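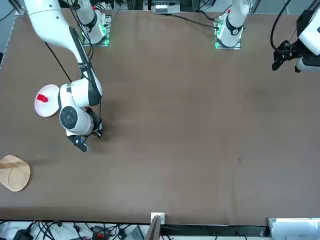

Reading time: 2 min

Flatik Leveling Feet for Work Tables and Benches
Made by Kelemen, Gavville

Flatik is a screw-in leveling foot for tables that stand on uneven floors. It fits steel frames with a threaded insert and wooden legs with the plate supplied. The foot is sold singly or in boxes of 50.

Each foot has a steel stem, a lock nut and a swivel base with a rubber pad. The base tilts up to 7 degrees in any direction, so it sits flat on a sloping floor while the stem stays upright. Height is set by turning the stem by hand or with an open-end wrench on the flats above the base.

Load rating
The rated load is 200 kg per foot, standing still. Do not add the ratings of all the feet to get a limit for the table. On an uneven floor a table can rest on two opposite corners, and the rating should be worked out on that basis. Vises, presses and anything else that puts shock into the top call for the heavy version, which is listed separately.

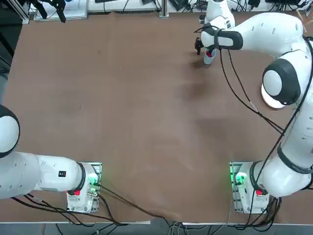 Fitting
Turn the table on its side or support it on blocks. Remove the old glides. Run the lock nut down the stem to the base, then screw the stem into the insert until the nut nearly touches the leg. Repeat for the other legs and set the table back down.

Place a spirit level along the long side and adjust the low end. Move the level to the short side and do the same. Check the long side again. When both directions read level, press on each corner in turn. If the top rocks, lower the foot that lifts until it takes weight. Tighten the lock nuts up against the legs last, holding the stem still with a second wrench.

At least 2 cm of thread must remain inside the insert. If the floor needs more height than this allows, order the long stem. Packing under the base is not approved.

Floors
The standard pad is suitable for sealed concrete, tile and sheet flooring. On soft vinyl, the pad may leave a mark under a table that is not moved for long periods. A wider base is available for this use. Pads can be replaced without removing the stem: pull the old one off at the rim and push the new one on.
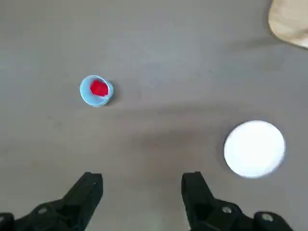 Care
Check the lock nuts a week after fitting and again whenever the table is moved. Wipe grit from the swivel joint with a dry cloth. Do not oil the joint, as oil softens the rubber.

Ordering
Orders are packed at the Fandwood warehouse. State the thread size, the stem length and the pad type. For thread samples or drawings, contact Magdy Kabbaj in technical sales. Returns go to Ngân Phí at the same address.

Page revised Tue 13 October. The short stem was withdrawn in April; spare pads for it remain in stock.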